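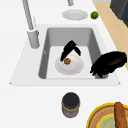
Sink task in the Pesness simulator, with one plate down in the basin.

About Atlow

Atlow writes planning and control software for robot arms that handle household objects. We also spend a lot of time doubting our own results, and customers should know that before they call.

Teodoro Cárdenas started the company after several years of reviewing other people's manipulation demos. He had seen too many success rates measured on the same tidy table the software was tuned on. His first hire was a test engineer, and the planner came second.

What we make

Wirness is our motion planner. It takes a goal, a model of the arm and whatever the perception stack believes about the objects, and returns a path or a refusal. We get more complaints about the refusals than about anything else. We have made them easier to read. We have not made them rarer.

Pesness is the simulator we test it in. Our kitchen set holds 340 layouts, and a release of Wirness runs on every one before it leaves the building. Sinks get extra attention: the walls are close, the gripper has to come in from above, and a planner that looks fine on a flat counter can get stuck there for good.

What we don't claim

A rendered plate is not a plate. Contact models are guesses, some better than others, and ours are wrong in ways we keep a list of. At last count the list had 177 entries. Customers can read it on request, and we would worry about one who never asked.

We don't publish a single success number. If a vendor gives you one, ask which objects, which starting poses and how many runs were thrown out. We don't use the word "general" for our software either – it has been tested on some 80 object types, and a new one can still break it.

Working with us

Most projects begin with a trial in Pesness using your arm model and your objects. We send back the full logs, failures first. A few trials have ended with us advising against a purchase, including one last June at Siddiqui, who came back later with a smaller job. That one is still running.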